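Matheson Folding Cell Evaluation
Progress report to the Jernmont equipment fund, second period
Prepared by Sheena Swanson

Work in this period

The Matheson two-arm cell was delivered in November and is now set up in the back bay next to the Flotex press line. Installation took two working days, one more than the supplier quoted, as the supply circuit in the bay had to be moved. The fund covered the rental of the cell and the first training visit. Our own staff time is charged to the site.

We are looking at one question for now: can the cell fold plain T-shirts well enough to feed our packing bench without a person refolding them? Towels and long sleeves are on the plan for the next period and have not been started.

By the end of the period we had logged 151 folding attempts on T-shirts. Of these, 132 were accepted at the packing bench. Most of the rejects came from one fault, where a gripper picked up both layers on one side and only one layer on the other. The shirt then came out skewed at the hem. White shirts gave more trouble than colored ones. On the white tabletop the arms have little contrast to work from, and the software sometimes placed the shirt edge too far in.
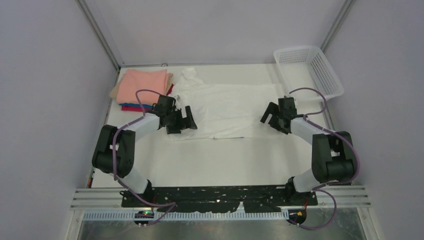
Jernmont Equipment Fund – Progress Reports, No. 38, p. 2

The arms share one mounting plate along the front of the table, so a shirt has to lie within reach of both grippers before a fold can start. Operators got used to this quickly. We now lay the shirt lengthwise and smooth it by hand, but small wrinkles are left alone. The finished pile goes in the back left corner and the basket stands at the back right.

Two points on the kit itself. The purple cables run in open loops along the arms, and we have asked Matheson whether a tighter routing is available for daily use. The answer so far is that a clip set exists but has to be ordered separately. The second point is the Cosus software license, which is tied to a single workstation. Moving it to the spare machine took over an hour on the phone. Support was polite and did fix it – but a site running two shifts would not want to wait that long.

Spending is within the approved amount. The only item not in the original budget was the electrical work, and the site has paid for that.

Next period

Try a darker mat under white shirts and repeat the same test. Start on hand towels. Get a written price from Matheson for the cable clips and for a second license. We also need a decision from the fund on extending the rental, as the present term ends before the towel work can be finished.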